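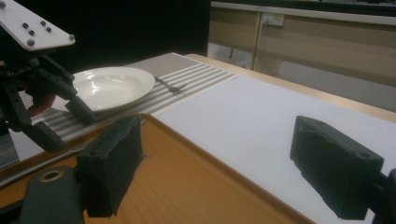

Table-setting task: plate keeps sliding when we pinch the rim

Stitham Robotics Club > Student projects > Hand-held grippers

dmarrow_22
We're recording demos for the table-setting project, two people with a hand-held gripper each. The plate is glazed and shallow, and when the finger tip comes down on the near rim it skates across the mat before the other finger closes. The fork is fine. We've done 60 demos and I'd throw out a lot of them. Has anyone got a better way of taking hold of it?

Da-eun Seok
Which pads are you using? We had the same trouble last November with the hard printed tips. Foam helped but it frays at the top edge after a while and then you get bits on the table.

dmarrow_22
One pair has the rough pads and they're already fraying. The other has the blocky tips with nothing on them.

plutbridge_kit
Don't pinch it at all. Push the plate to the edge of the mat, let the rim hang over, then close from above and below. Four of us did it that way on the Yule project and hardly dropped one.

hobnail
Disagree. If the project is setting a table, the plate has to end up on the mat. Pushing it off to get hold of it teaches the policy to make a mess first.

plutbridge_kit
It only goes off the mat for the pick-up. You put it back down in the right place.

hobnail
Then every demo is twice as long and there's more to go wrong. Put rubber on the bare tips and go in at a lower angle.

Da-eun Seok
I'm with hobnail on the length. Keep each one under 22 seconds if you can. Also check the screws on the top mounting plate, ours worked loose and the whole finger assembly twisted when it touched anything solid.

dmarrow_22
Screws checked, one was loose. I'll try rubber on the bare pair first and the overhang second. Do I need to redo the fork ones as well if I change the tips?

Da-eun Seok
Yes, if it's the same gripper. Don't mix tips in one set.

hobnail
I'd keep them and label them. Bruvex club mixed theirs and it was fine.

plutbridge_kit
It wasn't fine, they redid half of it in the spring.

3 shares | 11 comments

Stitham Robotics Club forum | Contact the moderators | Back to top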